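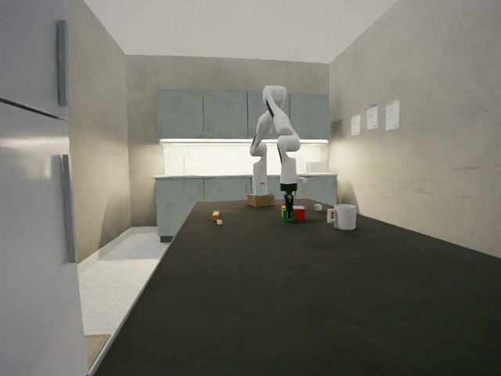

Reading Old Household Account Books
Notes for the second session

Welcome back, everyone, and thank you for the lively talk last time. Several of you stayed behind to tell me about papers in your own families, and I went home thinking about them all evening. These notes follow the order of the session more or less, with a few things I ran out of breath for. If your own notes disagree with mine, trust the source and then come and tell me!

We are working with the Camacho books, the household accounts kept by one family who ran a dry goods store in Rodora and lived over it. There are 3000 entries, give or take a few I may have split differently than you would, and they were written by more than one hand. Please don't try to read them all. Choose a stretch of pages you like the look of and live in it for a while. You will learn far more from one winter read slowly than from the whole run skimmed on the bus.

What an account book is for

It helps to remember that the person writing had no thought of us. She (for most of the run the writer is the wife, though her sister takes over for part of it) wanted to know where the money had gone and whether the butcher had been paid. So she leaves out whatever she already knows. "Paid him" is a complete entry. So is "the usual." Your first job is to find out who "him" was and what was usual, and the best way I know is to read backward until she was forced to be clear.

Prices are the part people reach for first, and I do understand why. A price feels solid. But a price without an amount tells you very little, and our writer gives amounts only for flour, coal and cloth. When she writes "eggs" and a sum, she may mean a dozen or a whole crate for pickling. Put a question mark in your notes and move on. A page full of question marks is a perfectly respectable page.

Look too at what is never bought. There is hardly any soap in the early pages, and one student a few years back built a whole paper on how neglected the house must have been. Then we found the soap in the store ledger, where it had been taken off the shelf and carried upstairs without ever passing through the kitchen money. The same goes for thread, buttons and lamp wicks — all the small things a store family simply had at hand.
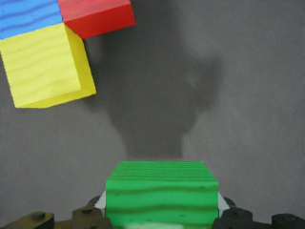

Tekimgate, March 2024

A few words on layout, as I promised the people in the back row. The left page is nearly always money going out and the right page money coming in, but when the left fills up she carries on wherever there is space, sometimes upside down from the back cover. Follow the ink before you follow the page number. If a run of entries has the same brownish ink and the same cramped sevens, it was very likely written at one sitting, whatever the dates beside it claim. She caught up on her books in batches, as most of us do.

Abbreviations are listed on the separate sheet. The one that trips everybody is "do." for ditto, which she uses for the item above, the person above or the price above, as it suits her. Nele Groen, who made the first typed copy, took it to mean the item every single time, and so her version has the family buying an astonishing amount of vinegar. Her copy is still a great help with the faded pages, and I would be lost without it. Just keep the scans open beside you.
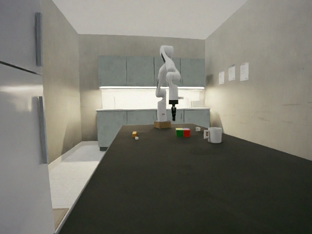
The vinegar brings me to totals. Add them up yourself. She was a careful woman, but she was also tired, and in the September pages the sums wander off for nearly the whole month. I used to think this was illness. Now I wonder about the store, as that was when the new stock came in and everyone was needed downstairs. I can't prove it, and I'd be delighted if one of you could.

For next time

Pick 3 or 4 facing pages and copy them out by hand, keeping her spelling and her line breaks. Then write a short paragraph, no more than 5 sentences, on one entry you can't explain. Please choose a real puzzle and leave it unsolved if you must.

The scans are in the Florkico reader under the course name. If the reader won't open at home, the library desk has a printed set you can use in the room. Bring a soft pencil, and leave the pens in your bag.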